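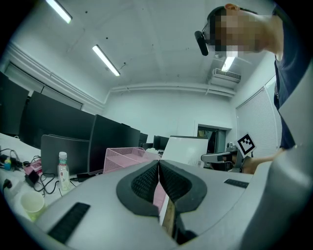 Opening (keep it short, they just had lunch)

Hi everybody. Ask who has a box of old letters at home. Wait for the hands. Then ask who has read all of them. Usually a lot of hands go down at this point, and mine would have too until January of last year.

My box was 1,041 letters. Say the number slowly. They came from my great-aunt Dalia, who wrote to her brother for most of her adult life, and he kept every single one, plus the envelopes, plus some grocery lists that got mixed in. It came to me in two suitcases and a bread bin. I want to talk about how I got through it, what I'd do differently, and why I think you should start on yours before you feel ready.

(Don't tell the bread bin story yet. Save it for the part about mold.)

First thing: don't sort

This is the part people argue with me about, so go slow. When you open the box your hands want to make piles. Christmas cards here, letters from the hospital there, ones with nice stamps over by the lamp. I did that for a whole evening and I still regret it. The brother had bundled them with string, and the bundles weren't by date. They were by what was going on in his life when he reread them. All the ones about the house in Tradau were tied together, even though they were written years apart. I cut the string on four bundles before I noticed, and I can't put those back.

So: leave the order alone. Number the bundle, number the letter inside the bundle, pencil only, tiny, bottom corner on the back. Bundle 3, letter 17. You can sort them any way you like later in a spreadsheet.

If someone asks about sticky notes, no. Please no. The glue stays behind even on the good ones.

Reading the handwriting

Okay, the fun part. Dalia learned to write in one country and spent her life in another, and her letters change shape halfway through. The first bundle I opened, I could read maybe one word in five. I really thought I'd have to give up.

What helped was finding a word I already knew. Everybody has one. For me it was "Hagedorn," which was the name of her landlord, and she complained about him constantly! He's in nearly every letter from the early years. The boiler, the stairs, the dog, Hagedorn and his dog. Once I knew what her H looked like, and her g, and that funny d with the loop going backward, I had seven or eight letters of the alphabet to work with and the rest came pretty fast.

Tell them to make a cheat sheet. One page, a to z, copy the shapes by hand. Don't trace, copy. You learn it in your wrist. I did mine on the back of a calendar and it hung over my desk for months.

Also read out loud. I feel silly saying it to a room, but she spelled things the way she said them, and I'd stare at a word for ten minutes and then say it and laugh.

(Pause for water here. Last time I skipped it and my voice went during the Pullano part.)

Storing them

I'm not a professional, so I'm going to tell you what I did and who told me to do it. Mattes Schmieder ran the evening class I took, and he has strong feelings about boxes. His rule was flat, dark, and boring. Unfold the letter, let it rest under a little weight overnight, then into a folder, then into a box with a lid that closes. Inside closet, not the attic, not the basement. Take out the paper clips. Take them out even if they look fine. 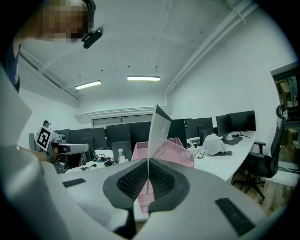

I spent way too much money in the first month on fancy supplies, by the way. What I'd buy now is plain acid-free folders, one good box to start with, and a couple of soft pencils. Then stop and see how far you get. I used 13 boxes by the end but if you'd shown me 13 boxes at the beginning I would have put the suitcases back under the stairs.

Now the bread bin. Dalia's brother kept the most recent letters in the kitchen, in a bread bin, next to the stove. There was mold on the bottom layer. It was a small patch, kind of gray and fuzzy. I wiped it with a damp cloth. (Wait for the groan. There's always one person who groans.) Right, so don't do that. You rub it in. Seal the bad ones in a bag away from the others, and call somebody who knows. I lost the lower half of two letters and one of them was about my mother being born.

The Pullano letters

Take your time with this section, it's why people come.

There are 124 letters from the stretch when she was living in Pullano. Nobody in my family had ever mentioned she lived there. I asked my mother and she said, oh, that was a vacation. That's a lot of mail for a vacation!

She was working in a shop that repaired umbrellas. She had a room over a bakery. She writes about the smell at four in the morning and how she'd go down in her coat and they'd let her stand by the oven. She writes about a choir she quit because the director tapped his foot off the beat. There isn't a big secret in it, I kept waiting for one. It's just a few years of somebody's life that had dropped out of the family version.

Read the umbrella letter here. The short one, from "My dear, it has rained since I wrote last" down to "and I have never been so pleased with weather." Don't read the second page, it runs long and I cry at the part with the shoes.

What to do with it all

A few quick things and then questions.

Type them up as you go, even badly. I put a question mark in brackets anywhere I wasn't sure, and went back later when my eye was better. Most of the early question marks solved themselves.

Tell the family before you share anything. I sent my cousins a batch with no warning and one of them read something about her dad over breakfast. She's fine with it now, but I should have called first.

Keep a log of your own. Date, bundle, what you read, what you had for lunch if you want. Mine is mostly complaints about Hagedorn.

And pick a small number per sitting. I did five a night. Some nights three. If you do twenty they all blur together and you stop hearing the person.

Questions - someone will ask about scanning. Flatbed if you have one, phone by a window if you don't, lid open for the thick ones, and scan the envelopes too. Handout with the folder sizes is on the table by the door.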